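Carkent Golf Society board > General > Handicap cut after the winter pairs?

fairwaydrip
Posted December 23, 2018
Does anyone know how the handicap cut is meant to work for the winter pairs? My partner and I won the November round and now I've been told I'm playing off 16 for the rest of the series. I was 18 when it started. My partner didn't get cut at all. The sheet in the locker room only says "winners will be adjusted" and that's it.

I'm not upset about losing two shots, I just want to know what the rule is before the next one.

lowcut_carl
It's been like this for years. The better score of the two on the day gets the cut. If you carried your partner, you get it. Look at your card and see who counted on most holes.

fairwaydrip
We counted almost the same number of holes each. I had one more than him. So I lose two shots for one hole?

parthree_pete
That isn't the rule as I understood it. When we won it at Prorkholm two winters ago we both lost a shot. One each. I still have the letter.

lowcut_carl
Prorkholm was a different series with different rules. They had their own sheet and it was run out of their pro shop. You can't carry that over to Carkent.

parthree_pete
Same organizers, same entry form, same trophy. They only moved it because the greens there flooded.

bunkerbound
Either way it should be written down. I've played in this thing every year and I couldn't tell you what the rule is. Last winter the pair who won got nothing taken off and they won the next one too — with 105 points over the first 3 rounds, which is silly for winter golf off mats.

I'd go for one shot each. It's a pairs event, so cut the pair.

lowcut_carl
Then you punish the fella who didn't do anything. Say one plays to his handicap and the other has the round of his life. Why would you cut both?

bunkerbound
Because they both took home the prize.

mulligan_moth
Bit off topic but while people are looking at this thread, Here are two.

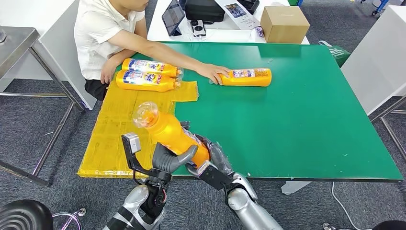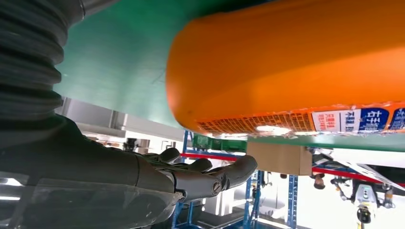 On the cuts, I'm with bunkerbound. One shot each for the winners, nothing for second, and put it all back at the end of the series so it doesn't touch anyone's real handicap. The Joline Cup does it that way and I've never heard a complaint about it.

fairwaydrip
Does it go back at the end? That was going to be my next question. If I'm playing off 16 in the spring medal I'll be lucky to break a hundred.

lowcut_carl
It only applies to the winter pairs. Your real handicap is separate and only changes on qualifying scores. We're on mats and temporary greens so none of this counts as qualifying.

fairwaydrip
OK, good. That was my main worry.

shankopotamus
Can I add a complaint about temporary greens? The one on the 7th is cut so close to the path that my ball hit the edging and went into the ditch. Three of us in the group and all three ended up in there.

parthree_pete
Start a new thread for that. There's already one on the ditch.

shankopotamus
That one is about the drain on the 12th.

nong_bay_golfer
I used to play in a weekend group in Nông and they gave the cut to whoever had the lower handicap going in, no matter who scored what. The thinking was that the better player gains more from a partner having a good day. It was simple to run. People did grumble when the low man played badly and still lost a shot.

lowcut_carl
That makes even less sense than one each.

nong_bay_golfer
Maybe, but everybody knew the rule before they teed off.

bunkerbound
Which is all the original poster asked for.

parthree_pete
I've dug out the letter from Prorkholm. It says "each member of the winning pair will be reduced by one stroke for the remaining rounds." I'll bring it in and leave it behind the bar. Carl, you can read it for yourself.

lowcut_carl
I don't doubt the letter. I'm saying it was for that series.

fairwaydrip
I'll ask in the pro shop when it opens again after the holiday and post what they tell me. If it's one each then I'd be off 17 and my partner has some bad news coming.

mulligan_moth
Is the January round still a shotgun start? I have it down as first tee from nine but the other half of my pair says shotgun.

bunkerbound
Shotgun if there's no frost. If there's frost they push it back an hour and go off the first.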